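4.2 Data collection for drive removal

The Pavau cell was set up for taking apart discarded desktop computers, and the work reported here covers one stage of that process, the removal of 3.5-inch hard drives. We collected 400 demonstrations on 64 towers bought from Lacson, a recycler that sorts office equipment by the truckload. Arnel Magbanua gave most of the demonstrations – the rest came from two students after a short training period. Each demonstration starts with the tower on the table and ends when the drive has been released by the gripper. We did not clean the towers or straighten their cables before the trials.

All views were recorded at the same rate and aligned by timestamp. The policy, which we call Elis, receives the wrist views and the view from beside the table, along with joint positions and gripper opening. It does not receive the make of the tower or any model of the case. Ullar, the baseline, uses the same inputs but predicts one action at a time. Both were trained on the same split, with 73 demonstrations held out for validation. Camera positions were left unchanged between training and testing. A sample of the recorded views is given in Figure 6.

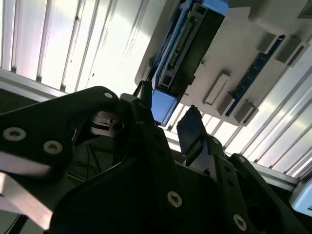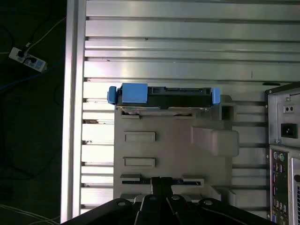
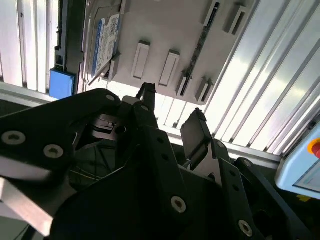
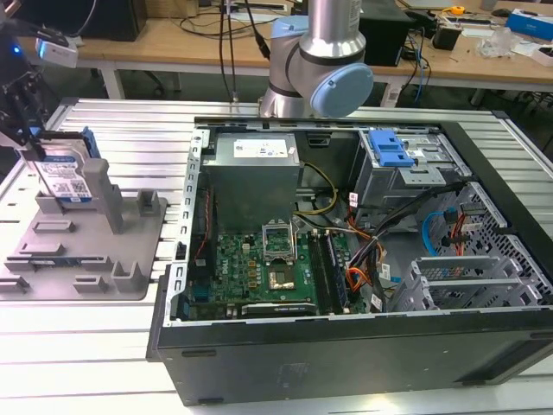 Figure 6. Wrist views (first three) and workspace view (last) from the drive removal task.

Evaluation was run over 120 trials per policy, with the order of the towers shuffled. A trial was scored as a success if the drive was out of the tower and had been released in the holder without a person stepping in. We scored the release separately from the extraction, as the two call for different kinds of contact. In the last view of Figure 6 a drive sits in the upright holder of the printed fixture, with its label visible from the side camera, and this is the position we count as placed. A drive leaning on a peg or lying flat on the plate was scored as extracted but not placed. Elis made fewer placement errors than Ullar, and the gap was larger than the gap in extraction. Most of the remaining failures for both policies came from cables that crossed the path of the drive – we return to these in Section 5. Trials stopped by the force limit were counted as failures and were not repeated.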